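Inicio | Noticias | Entrevistas | Laboratorio | Agenda | Contacto

Amra Perić: «Primero comparamos las cámaras y luego hablamos de las pinzas»

Lunes, 14 de junio de 2021

Amra Perić lleva desde febrero comparando pinzas y cámaras en simulación para Coltico. Su equipo trabaja con un robot de dos brazos dentro de una casa virtual, y de ahí saldrá la lista corta de piezas que se van a comprar. La conversación fue por videollamada y duró algo más de lo previsto.

El proyecto, que internamente llaman Drelley, empezó por las cámaras. «Teníamos tres candidatas para la pinza y ninguna forma seria de compararlas, porque cada una se había probado con una vista distinta», explica Perić. «Decidimos fijar la habitación y mover el punto de vista.»

La habitación tiene pared de azulejo beige, una puerta acristalada y un paisaje de montaña enmarcado. Según Perić, el cuadro resulta útil para la calibración: tiene textura, color y un borde oscuro bien definido. La pared, en cambio, da problemas. «Las juntas se repiten y el algoritmo confunde una con la siguiente. Con la imagen girada la cosa empeora.»

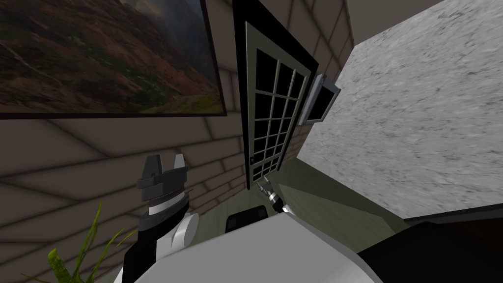
Vista inclinada de la sala simulada, con los brazos y la carcasa blanca del robot. Render: Coltico.

Buena parte del trabajo consiste en decidir cuánto cuerpo del robot puede entrar en la imagen. Perić es partidaria de que entre bastante. «Si veo la muñeca y la otra pinza, sé dónde estoy. Si solo veo pared, dependo por completo de los encóderes.» Su compañero Stojan Begović opina lo contrario y prefiere enmascarar todo lo que sea robot antes de procesar. No se han puesto de acuerdo – los resultados tampoco les han obligado todavía.

Hasta ahora han guardado 1371 ensayos. Cada configuración se repite 20 veces con la misma luz y después se cambia la postura inicial del brazo. Los ensayos con objetos pequeños quedan para la segunda fase.
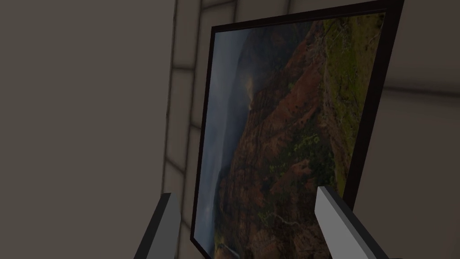

Texto: Bastien Brunet | Entrevistas

Sobre las pinzas, Perić habla con más cautela. La de dedos paralelos es la que mejor conoce, y le gusta que los dedos abiertos dejen ver lo que hay entre ellos. «Con una cámara cercana a la pinza eso vale mucho. Hay modelos más fuertes que te tapan media imagen.» El inconveniente está en las superficies próximas y lisas, que ocupan una parte de la vista y no aportan ningún punto de referencia.

Le pregunto si se fía de la simulación. «Para descartar, sí. Para elegir, a medias.» El contacto entre el dedo y el objeto sigue siendo lo peor resuelto, dice, y por eso el fabricante Milošević les va a prestar un juego de dedos reales. Las pruebas físicas las llevará Tsz-kin Ko, con unos 500 agarres previstos para el primer lote.

El controlador es otra cuestión abierta. El actual corrige la posición de la pinza con retraso cuando los dos brazos se mueven a la vez, y el equipo quiere probar el de Dirkico antes del verano. «Si el retraso es del controlador, cambiar de cámara no arregla nada», dice Perić. La comparación se hará con los mismos ensayos que ya están grabados.

Entrevistas recientes
- Dušan Leka: calibrar dos brazos con un solo patrón
- Stojan Begović: qué hacer con los reflejos en el vidrio
- Dedos blandos o rígidos, una discusión de taller

Usamos cookies propias y de terceros para mejorar la navegación. Aceptar | Configurar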